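Workshop notebook, bench notes
November, Tuesday
By Ľudovít Kubíček

Started on the table with the riser today, and I'm really happy with how it's shaping up! The white perforated riser stays at the back center, so the front stays clear for working. Yellow bowl goes up on top, plant next to it.

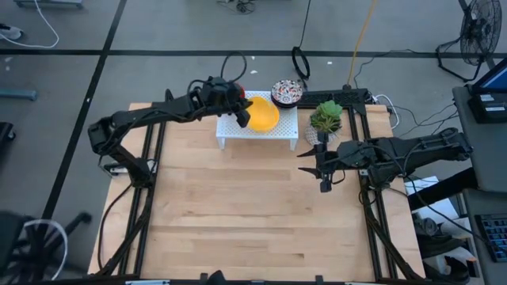
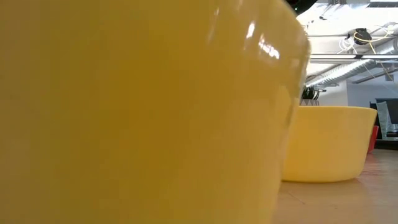
Yellow, seen from far and near.

Bowls

I love this yellow. On the order sheet it's one word, but up close it runs from mustard to amber to something much lighter, all on one curved side. The glossy highlights are gorgeous too. Must remember this when we pick colors for the Fetaleck set, the sample chips looked so flat next to it.

Wide and shallow is still my favorite shape for these. Easy to reach into, easy to stack. Ask Horgan if they do the same shape in 200 mm and 300 mm, and get a price for 12.

Riser and plant

The riser was a great buy. The hole grid means we can peg things down later (try the Gedumer pegs first, the Femo ones wobble). The succulent can stay just to the right of it. Pale rosette on top, spiky leaves lower down, and a white pot with a fine dark pattern that goes with everything. Go easy on the watering.

To do

- wipe down the butcher block, then oil, going with the strips
- find felt feet for the riser
- try the bowl directly on the wood again and compare
- measure the black bracket along the back, could hold a second shelf

More tomorrow, I want to try red next to the yellow!

3 comments | 1 share

Recent entries
Oiling the butcher block, second coat
Gedumer pegs, first fit
Fetaleck color chips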